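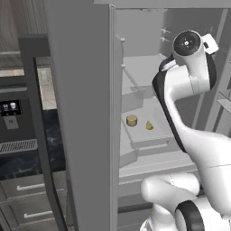
Escena de cocina en simulación: brazo ante el frigorífico abierto, con dos objetos en el cajón.

Preguntas frecuentes – Banco de comparación de controladores Pusevon

¿Qué se compara en este banco?
Controladores de brazo en tareas de alcance y extracción dentro de muebles y electrodomésticos simulados. El modelo del brazo, la geometría de la cocina y la posición inicial de los objetos se mantienen fijos; cambia el controlador. La comparación de pinzas tiene su propia rama y se trata más abajo.

¿Qué controladores se incluyen?
Tres: control articular con planificación previa, control cartesiano de impedancia (Grurkska) y el controlador híbrido de Hefin Prydderch. Los tres reciben la misma consigna de destino y el mismo límite de velocidad articular.

¿Por qué se usa un frigorífico y no una mesa?
Porque el volumen de trabajo está cerrado por varios lados. En una mesa los tres controladores dan resultados casi iguales. Entre la puerta, el estante superior y el cajón, la orientación de la muñeca queda limitada y el codo tiene que resolverse por delante del mueble – ahí aparecen las diferencias.

¿Qué objetos se manipulan?
En la escena de referencia, un cilindro bajo de color tostado y una cuña amarilla pequeña, colocados a poca distancia uno del otro. La cuña es el caso difícil: sus caras no son paralelas y la pinza tiende a desplazarla al cerrar.

¿Cuántos episodios se han ejecutado?
3.914 en la versión publicada en enero de 2018. Los episodios interrumpidos por error del simulador no se cuentan.

¿Cómo se define un episodio fallido?
Se considera fallo cualquiera de estas situaciones:
Contacto del brazo con la puerta o con un estante por encima del umbral de fuerza.
Objeto fuera del cajón sin agarre estable.
Tiempo agotado.
El contacto leve con el borde delantero del cajón se registra, pero no invalida el episodio.

¿Puedo sustituir la pinza?
Sí. La brida de la muñeca admite cualquier modelo que declare masa, centro de gravedad y punto central de herramienta. Si falta alguno de los tres valores, el cargador rechaza el archivo. Para la rama de pinzas se mantiene fijo el controlador de impedancia y se repite la serie completa.

¿Se simula la cámara de muñeca?
De forma opcional. Está desactivada por defecto, y en ese modo los controladores reciben las poses exactas de los objetos. Al activarla, la pose se estima a partir de la imagen y los resultados no son comparables con los de la tabla principal. Publíquelos por separado.

El codo choca con el frontal del compartimento inferior. ¿Qué reviso?
Primero, la altura de la base: un error de signo en el desplazamiento vertical es la causa más frecuente. Después, la configuración inicial del codo. El control articular la respeta; el de impedancia puede abandonarla si la rigidez del espacio nulo es demasiado baja. En la versión 2 ese parámetro tenía un valor por defecto incorrecto, corregido en la 3.

¿Los resultados son válidos para un brazo real?
Solo como orden relativo, y con reservas. El modelo no incluye holgura en las articulaciones ni flexión del cajón, y el rozamiento es uniforme. Eleri James mantiene en Arkescombe una lista de discrepancias conocidas; conviene leerla antes de citar cifras.

¿Cómo envío un controlador propio?
Empaquételo con la interfaz de 4 funciones descrita en el manual (inicio, paso, parada, estado) y adjunte el registro de una serie completa. No se aceptan registros parciales ni series con la semilla modificada. La próxima revisión de envíos se hará en octubre.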